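Gumach opens its hand-held teaching kit to home users

October 13, 2019

Hi everyone, Humaira Rizvi here, I look after the teaching side at Gumach. Our PR person normally writes these and she's on leave, so you've got me, and I'm told I have to get the news into the first paragraph. So: as of today, anyone can apply to borrow one of our hand-held grippers, take it home and use it to show a robot how a household job is done. Up until now we've only run the kits through our own staff and a small pilot group. The program is called Zosora, and applications are open now.

If you've followed us for a while you'll know we started out with remote control. You sat at a desk with a pair of handles and a screen, and an arm on the other side of the room copied you (with a bit of a lag, and a fair bit of swearing from me). It works, and we still do it for anything heavy or anything hot. But it's slow going. You can't feel how hard you're squeezing, you lose track of how far away things are, and a job that takes you a few seconds at your own kitchen bench can eat up your whole morning tea break. It also means the robot only ever sees our lab, which has the same lights, the same table and the same six mugs it's had since we moved in.

With the hand-held kit you leave the arm out of it. You hold a gripper with the same fingers our robots use, there's a camera on it looking out past the fingertips, and you just do the job. Pick up the sock, put the sock in the basket, do it again. The recording keeps what the camera saw, how the gripper moved and how wide the fingers were open, and our software, Hetik, turns all that into something an arm can learn from.

We ran the pilot from March, with 14 households and a list of 115 everyday jobs, and by the end we had 1,204 recordings that passed our checks. I was hoping for half that! People got really into it. Kausar Rajput, who runs the pilot with me, had to ring one family and ask them to please stop folding tea towels because we had plenty.

A few things changed because of what came back:

The grip is lighter. Adults were fine with the old one for a few minutes, but after a long session of sorting laundry your wrist knew all about it.

The fingertip pads can be swapped at home now. They wear down, and posting the whole kit back for a new pair of pads was silly.

There's a practice mode. It doesn't save anything, so you can muck around until you've got the hang of opening and closing the fingers. I'd recommend a good long go at it before you record - everybody moves too fast at first, me included, and when the gripper swings about quickly the picture smears and the software has to guess what you were reaching for.

Bedrooms turned out to be the favourite place to record, by a long way. A bed is a big flat surface at a handy height, and there's always something on it that needs putting somewhere else.
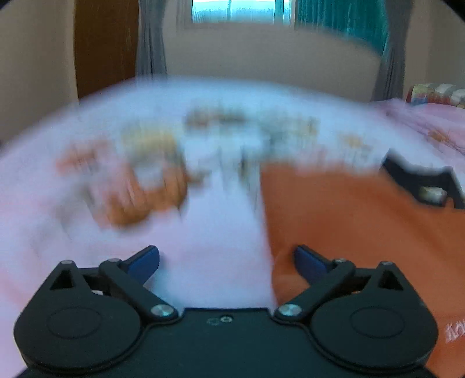 Wing-yan Yau told us the opening and closing came easily enough, and that the hard part was remembering to do things the way the gripper could do them. With your own hand you scoop things up, you pinch one thing and tuck another into your palm, and two fingers won't let you. After a week it felt normal, though, and the only real complaint was about having to say the name of each job out loud before starting, which felt a bit daft with the rest of the family listening. (Fair enough. You can type it in now.)

On privacy, since it's the first thing everyone asks: you see every recording before it comes to us, and you can bin any of them without telling us why. Sound is off unless you switch it on. If you change your mind later, write to us and we'll take your recordings out of the next training run.

Kits go out for 7 weeks at a time and postage is on us both ways. You don't need any technical background, just a phone to pair it with and somewhere to charge it. We're after all sorts of homes, flats and share houses very much included, and we'd especially love to hear from left-handed people, as we're short on those.

What happens to it all? The recordings go to training our Fukuda arm, the small two-fingered one we've been showing at open days. It's not for sale and I can't give you a date, so please don't ask Kausar either. For now it tidies in our lab, fairly slowly, and it's still hopeless with anything see-through. We'll keep using remote control to correct it when it gets stuck, so the desk and handles aren't going anywhere.

To apply, fill in the form on the Zosora page of our website. Media questions and requests to try a kit in person should go to Junaid Tarar at our front office, who can also arrange a visit to the lab. Please give him a few days to reply, the phones have been busy.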